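Stop buying clever grippers

I've had the same argument with Cyrill Riedl for most of a year now, and I'd like to have it in public for a change, because I think I'm right and he's got a longer reach in the office than I do.

Cyrill believes in hands. Give him a budget and he'll spend it at the far end of the arm: more fingers, more joints, softer skin, a sensor on every knuckle. He came back from a visit to the Karberg lab in Fumville absolutely glowing about a many-fingered thing that could turn a key. Lovely, I said, and how long did it take somebody to learn to drive it? He changed the subject.

My side of it is dull. Two flat fingers are enough for nearly everything in a kitchen, and if you've got money left over you should spend it on the thing the human holds. The controller, in other words. The bit that gets picked last, usually by whoever is free that afternoon, and then gets blamed on the gripper when it all goes badly.

I got stubborn about this doing crockery. If you want to be humbled by a machine, try crockery! A plate is fine, a plate is practically a playing card. A glazed bowl is a horror - heavy, slippery, curved both ways, and with a rim that's never quite where you thought it was. Cups sit somewhere in the middle and depend a lot on what they're standing next to. So when people ask me to compare Haslinger fingers with Vivden fingers (and they do ask, we've had both on the bench), I want to know first what was in the operator's hands while they did it.
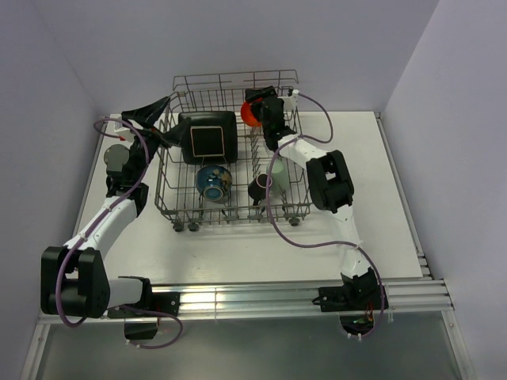
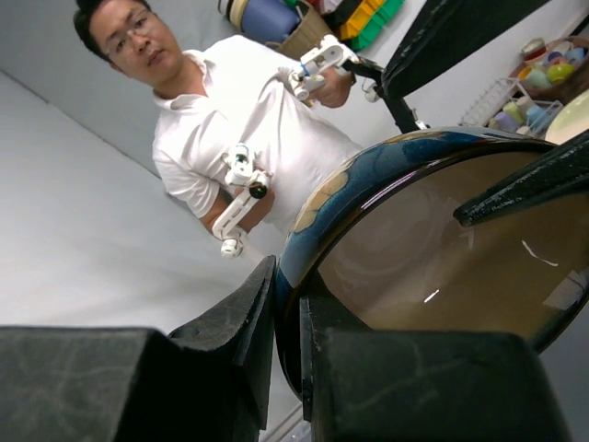

The dish rack from the front, and the view past the gripper fingers with the bowl held and the white controllers in hand.

We ran 61 attempts across 4 sorts of controller, and I'll happily admit that's a small pile and that I'd never get it past a statistician. But the spread between the best controller and the worst, with the same fingers fitted, was bigger than anything we saw from swapping the fingers. Cyrill's answer was that our fingers were all much of a muchness anyway. Fair enough. I still think he should've been more bothered than he was.

What I like about a controller that's jointed like an arm is that your elbow gets a say. With a joystick you're forever translating in your head, left means what again, and by the time you've worked it out the cup has gone over. With something arm-shaped you just sort of lean in. The cost is tired shoulders. I start getting sloppy after nine goes in a row and I've seen fitter people than me give up sooner, so if anyone wants to make a lighter one, please do, I'll be first in the queue.

I do have to give him something on cameras. I used to think a view from the wrist was a luxury, and that one good fixed camera looking at the whole rack would do. It won't. The fixed view is great for knowing where your arms are and whether they're about to clout each other, and pretty hopeless for judging a rim. From the wrist you get the rim and not much else, and you want it anyway. He told me so in October and I was rude about it.

But fingers? No. Show me a cup that two flat jaws and a decent controller can't put in a rack and I'll buy the fancy hand myself. Cyrill has a mug in mind, apparently. He's bringing it in.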